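Akeck Varar 2 Balsa Glider
Builder's Guide, revised May 23, 2022

Section 4. Wing assembly

Read this section through before cutting any parts. The wing is built in two panels, left and right, directly over the plan. The panels are joined in Section 5.

4.1 Preparing the board

1. Lay the plan on a flat building board that will take pins. Check the board with a steel rule laid corner to corner. Any gap under the rule will be built into the wing as a warp.

2. Tape the plan down at the corners only. Tape along the full edge makes the paper buckle in damp weather.

3. Cover the plan with clear film. Wax paper also works but hides the finer rib numbers.

Note: Plans printed before February show rib W7 one bay too far outboard. If your sheet has no revision letter beside the title block, use the rib positions on the supplement, part no. 2892.

4.2 Spars and trailing edge

4. Select the two hardest spar strips for the lower spars. Flex each strip gently and compare. Strips that bend alike should be used as a pair, one in each panel.

5. Pin the lower spar over the plan. Place pins on either side of the wood. Do not push pins through it.

6. Sand the trailing edge stock to the section shown on the plan, then pin it in place. Shim the front edge with scrap so that it meets the underside of the ribs.

7. Cut the rib notches in the trailing edge with a fine razor saw. Test each notch with a rib before moving to the next.

CAUTION: Fit a new blade before notching. A dull blade crushes balsa and leaves a loose joint.

4.3 Ribs

8. Remove the ribs from the die-cut sheets. Where a part does not come free, cut it from the back of the sheet. Do not twist it out.

9. Stack the ribs, pin them through the two alignment holes, and true the edges with 200 grit paper on a block.

10. Glue ribs W2 through W12 to the lower spar and trailing edge. Stand each rib upright against a square.

11. Leave W1 dry for now. It is set to the dihedral angle with the Nistor gauge in Section 5.

12. Add the upper spar. It should drop into the notches under finger pressure. If it stands above the rib tops, deepen the notches and do not sand the spar.

4.4 Leading edge and drying

13. Glue the leading edge to the rib noses and hold it with pins angled inward.

14. Wipe off surplus glue before it skins over. Hard glue beads show through the covering and are difficult to sand without cutting into the wood beside them.

15. Leave the panel pinned down overnight. Quick-setting glues may be used on the ribs, but the spar joints call for Cultero white wood glue or an equal.

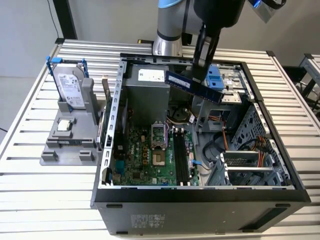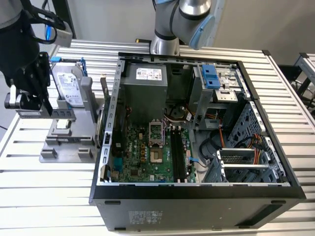
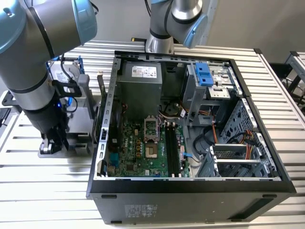 4.5 Lifting and checking

16. Pull the pins, beginning at the root. Slide a thin blade under any part that has stuck to the film.

17. Set the panel on the bare board and press down on each corner in turn. A flat panel does not rock.

18. If the panel rocks, dampen the spars and ribs lightly with water, pin the panel flat again, and let it dry for 15 hours. Repeat if needed.

CAUTION: Do not try to pull a warp out with the covering. It will return after a season in storage.

19. Build the second panel over the opposite half of the plan. Check the rib numbers again before gluing. Two left panels is the most common error reported with this kit.

Go to Section 5, Joining the panels.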